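Linen Service: Frequently Asked Questions

Wulamholm Residences, Tranden and Grotley buildings
Last revised November 23, 2021

What is included in the linen service?
Each furnished unit receives one fitted sheet, one flat sheet and two pillowcases per bed, plus two bath towels per registered occupant. Doona covers are included in Grotley only. Mattress protectors stay on the bed and are laundered between tenancies.

How often is linen changed?
Fortnightly. Tranden is serviced on the first and third weeks of the month, Grotley on the second and fourth. Where a month has a fifth week, no service is carried out in either building. Additional changes can be ordered through the residents' portal and are charged to the next invoice.

Do I need to strip the bed myself?
Yes. Used linen should be placed in the numbered bag and left inside the unit door by 9 am. Bags left in the corridor are not collected. Beds that have not been stripped are skipped until the next scheduled service.

What size are the beds?
Tranden units have queen beds (153 cm x 203 cm). Grotley units have either queen or king single beds, depending on floor plan. The size is printed on the inventory sheet issued with your keys. Check this before buying your own bedding, as a double fitted sheet will not hold on a queen mattress.

Can I use my own sheets?
Yes. Residents may opt out of sheets and keep the towel service. The weekly charge is reduced from the next full billing period. Personal bedding is not laundered by the service, and any personal item placed in a numbered bag is handled as building linen. Recovery cannot be guaranteed.

Why are the sheets not ironed?
Flat sheets and pillowcases are pressed. Fitted sheets are tumble dried and folded only, as the elasticated corners do not pass through the roller press. Light creasing is normal and is not treated as a fault.

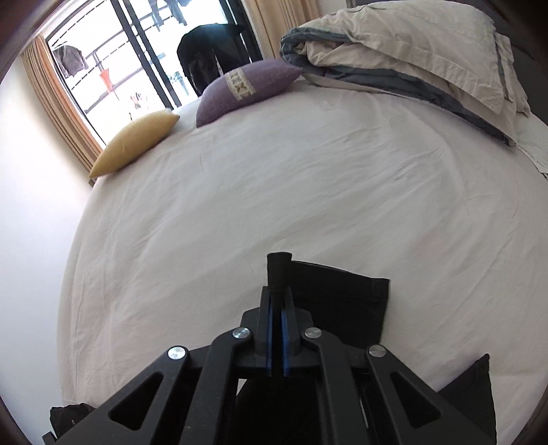

White fitted sheet on a bed, with light creasing.

What counts as a fault?
Tears, holes, perished elastic, permanent stains and missing items. Report these within 48 hours of delivery, quoting the bag number. Faults reported later are assessed at the end of the tenancy along with the rest of the inventory.

The fitted sheet keeps coming off at one corner. What should I do?
Check the orientation first. The label on our fitted sheets goes at the foot of the bed, on the left-hand side. If the label is in the correct position and the corner still lifts, the elastic has probably failed. Request a replacement through the portal. Do not pin or clip the corner.

What detergent is used?
A fragrance-free commercial powder. Sheets are washed at 65 degrees and held at that temperature for at least ten minutes. Residents with a documented sensitivity can request a second rinse at no charge.

What are the replacement charges?
Charges apply to loss and to damage beyond ordinary wear. The current schedule took effect in September and is attached to your tenancy agreement. A full queen set, including mattress protector, is charged at $174. Single items are charged individually.

Can I wash the linen in the building laundry?
Yes, but do not use bleach or hang linen over balcony railings. Colour transfer from other items is charged as damage.

Who do I contact?
Tranden: Ikhsan Lubis, building office, ground floor.
Grotley: Georges Saab, building office, level one.
Billing enquiries for both buildings go to Erdal Yazıcı. Please include your unit number in all correspondence.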